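Ribbon Season: A Gallery From the Gift Wrap Table

I wrap presents. I wrap them for birthdays, for showers, for the neighbors' kids, for the raffle table at the Rellbridge spring fair, and once for a set of snow tires (just a bow, but it was a very big bow!). Every spring I put together a page like this one, partly so I can remember what I did and partly because people keep asking me where I get my paper. So pull up a chair.

A few practical things first, because they come up every year. I buy most of my boxes flat from Grakano, the packaging outlet out on the county road, and I get ribbon from whoever has the good colors. The Rellbridge fair needed 14 wrapped prizes this time, and I had already done a bunch of February birthdays before that, so my scissors had been through a lot by the time I got to the fair pile. I've mixed everything together here. If you're after the step-by-step for the flat bow, it's on the Bows page, and the paper calculator is still on the Downloads page where it's always been.

This year's colors

I'm usually a brown paper and string person. You'll know that if you've looked at the older galleries, which are basically forty shades of potato. This year I wanted color, real candy-shop color, and I gave myself permission to buy the loud stuff. Red, purple, pale blue, yellow. My sister said it looked like a bag of jelly beans had been promoted to management, and I've decided that was a compliment.

The trouble with color is that it shows everything. Brown paper forgives you. A crooked fold on brown paper looks rustic, and a crooked fold on bright red paper looks like you wrapped it in the car. I redid two of the raffle prizes from scratch for that reason and I'd do it again.

I also learned that four strong colors on one table need something quiet under them. I tried them first on my flowered tablecloth and couldn't see a thing. Pale gray is much better. White is fine too, but then white ribbon disappears on you and you spend ten minutes looking for the end of it.

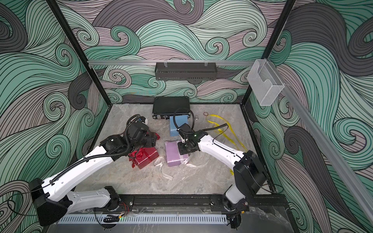
Shiny paper is the one I get the most questions about, so I'll spend a little time on it. It doesn't fold like regular wrap. You press a crease in, you turn around for the tape, and it has opened itself up again. I fought with it for years before I gave in and let it crinkle, and the red box is exactly the look I mean: crinkled all over, tied with a ribbon, and it catches the light in a way smooth paper never does. If you try to keep shiny paper perfectly flat you'll get one or two ugly wrinkles. If you crumple the whole sheet gently first and then open it back out, you get hundreds of little ones and it looks like you planned it. Use more tape than you think you need, and put it on the underside.

Lavender with a thin white ribbon is my favorite pairing of the whole batch. I kept wanting to add something, a tag or a sprig or a second ribbon, and every time I tried it on another purple box I took it back off. A thin ribbon wants a long tail, too. Leave yourself plenty before you cut. You can always trim it, and a ribbon that's two inches short is good for nothing except bookmarks (I have a lot of bookmarks).

The light blue is the one that surprised me. On the shelf at the store it looked a bit baby shower, and I almost put it back. Next to the red it's a different color altogether, much cooler and more grown-up. I stand boxes like that one on end whenever I can, because a tall box in among low ones makes any gift table look better. Try it at your next birthday party. Put the tall one toward the back and let the low ones sit in front, and suddenly it looks like a window display.

And then there's yellow ribbon. I love yellow ribbon and it does not love me back. It comes off the spool in a hurry and it will tangle if you so much as look at it, and there's a fine mess of it over on the right to prove the point. When it gets like that, don't pull! Pulling makes knots. Lay the whole tangle flat, find an end, and loosen it from the outside in. If you can't find an end after a minute or two, make one with the scissors and move on with your life. The short pieces are perfect for curling.

What I used, and what I'd skip

Paper. The Grakano boxes are the plain kind with a separate lid, and I like them because you can wrap the lid and the bottom separately and people can open the present without destroying it. It takes longer. Kids don't care in the slightest, so for kids I wrap the whole thing shut and let them rip.

Ribbon. I tried the Grarnent satin this year on a friend's recommendation. It's lovely to handle and it holds a knot, but the cut ends fray fast, so have a dab of clear nail polish ready. I'd buy it again for special ones. For the raffle I'd stick with cheap curling ribbon, which I'm not too proud to say I have in every color they make.

Tape. Double-sided for the seams you can see, regular for everything else. I know some people use double-sided all the way through and I admire them.

Scissors. One pair for paper and one pair for ribbon, and whoever uses the ribbon pair to open a bag of frozen peas will be hearing from me.

Tags. I skipped tags on nearly everything and wrote the names on the bottom in pencil. The fair folks want a raffle number anyway, and a tag plus a raffle ticket looks crowded. If you do want tags, cut them from the scraps of the same paper and glue them to card. The colors match without your having to think about it.

Notes on the fair prizes

The Rellbridge table was set up by the side door this year, where the light is better, and I think it helped. The basket from the Jakab bakery got the most tickets by a mile, which it does every single year no matter how it's wrapped. You could put those cinnamon rolls in a paper sack. I did a big clear cellophane gather with a red bow on top and felt very fancy about it anyway.

The puzzle was the hardest thing to wrap, believe it or not. Flat boxes show every wobble in the ribbon. What finally worked was running the ribbon off center, a third of the way across, so it looked like a choice. I've started doing that on books as well.

The raffle brought in $2,327, and with the plant sale the whole thing came to $2,949, which is more than last year and goes to the new library shelves. I can't take credit for much of that, but I did hear one little boy tell his mom he didn't care what was in it, he wanted the purple one. I've been living on that ever since.

Questions I got last time

How do you store ribbon? Badly! I've had it on dowels, in jars, and in a shoebox with holes punched along the side. The shoebox is the best of the lot so far. The ends poke out through the holes and you pull off what you need. The half-used pieces go around old cardboard tubes with a pin in the end.

Can you reuse shiny paper? Yes, and the crumpled kind reuses better than any other, for the obvious reason that it's already crumpled. Peel the tape slowly. I've got a sheet of silver that has been to 5 birthdays and still looks fine.

How much paper for a shirt box? Set the box on the sheet, roll it over all four sides, and add the width of two fingers. For the ends, you want the paper to come a bit more than halfway up the side. Any longer and you'll be folding a big lump in there.

Do you do wrapping for hire? I don't, but I'll trade for tomatoes.

What about odd shapes? Put it in a box. I used to have a much longer answer to this, with diagrams, and I took it down because the real answer was always to put it in a box.

I'm hoping to try fabric wrapping over the summer. I've got a stack of old scarves and a library book that makes it look very easy, so check back on the Fabric page in a while and see if there's anything on it. The comment box is at the bottom as usual, and if you have a good source for wide green ribbon, please tell me, because my old one stopped carrying it.

Page updated April 25, 2023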